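**Ticket 645 – Grasp-success classifier reports "lost" on held translucent cups**

Opened: 19 Apr 2022
Component: drolter-eval / wrist-view labeler
Severity: blocks results table 2
Status: fix in review

**Summary**

The automatic labeler marks a held object as lost when the object is translucent. Opaque objects in the same batch are labeled correctly. Success rates for the Bidasura policy are too low as a result, and the comparison against the Szulc baseline can't be reported until this is fixed.

**Setup**

- Policy: Bidasura, checkpoint 114
- Baseline: Szulc, default weights
- Task: pick from counter, lift, hold
- Episodes in batch: 300 per policy
- Label source: one wrist frame at end of hold, no force signal

**Expected**

Label `held` when the fingers are closed on the object and the object is still between them at end of hold.

**Observed**

Label `lost`, confidence high, on most cup episodes. Gripper width at the same timestamp is well above the fully closed value, so something is between the fingers. The label and the width disagree, and the labeler currently ignores the width.

**Log**

1. Reran the labeler on the stored frames with the same seed. Same labels. Not a race or a dropped frame.

2. Checked exposure and white balance against the calibration set. Both in range. Forcing exposure down one stop changed the confidence values slightly and changed no labels.

3. Swapped the Bidasura episodes for Szulc episodes with the same cups. Same failure, so the policy is not involved. This also means the baseline numbers are wrong in the same direction – the old table should not be quoted.

4. Dumped the segmentation masks. On opaque objects the mask is one connected region that touches both finger masks. On the cups it breaks into strips along the ribs, and the largest strip often touches only one finger or neither. The rule requires contact with both, so it returns `lost`.

5. Looked at where the finger masks go wrong. The finger model was trained on fingers seen directly. Where a finger shows through the cup wall, the pixels are assigned to the finger and removed from the object. The contact test then runs on an edge that isn't the real one.

6. Tried a morphological close on the object mask. A small kernel does nothing. A large kernel joins the strips but also merges the cup with whatever is behind it.

Frame 996 is the one to use for reproduction. It gives `lost` on every version back to the first tagged release.
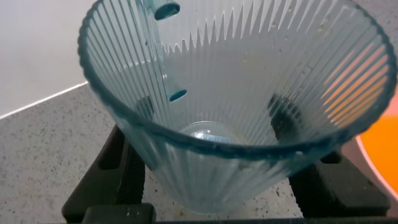 7. Background color is a second cause, separate from the strips. An orange object behind the cup tints the wall on that side, and the color-consistency step splits the mask there. Turning the step off for this frame removes the split at the tint and leaves the strips along the ribs. Both have to be handled.

8. Replaced the largest-region rule with a rim fit. The rim is darker than the walls and gives a stable curve even when part of it is outside the view. Everything inside the fitted curve, plus the wall down to the finger masks, is taken as object. Frame 996 now returns `held`.

9. Added gripper width as a veto. If the label is `lost` and the width is above the closed threshold, the episode goes to manual review and is left out of the automatic count.

**Known limits**

The rim fit assumes an open round container. It does nothing for translucent bags or flat lids – those still depend on the width veto. Holes in the cup wall are filled before the fit, which would hide a real gap if the Arnanden object set ever includes handled baskets.

**Remaining**

- [ ] Relabel both batches with rim fit and veto on
- [ ] Hand-label all cup episodes and report agreement
- [ ] Add frame 996 to the regression set
- [ ] Mark table 2 in the draft as pending
- [ ] Decide whether the veto threshold is per gripper or global

Leave this open until the hand labels are in.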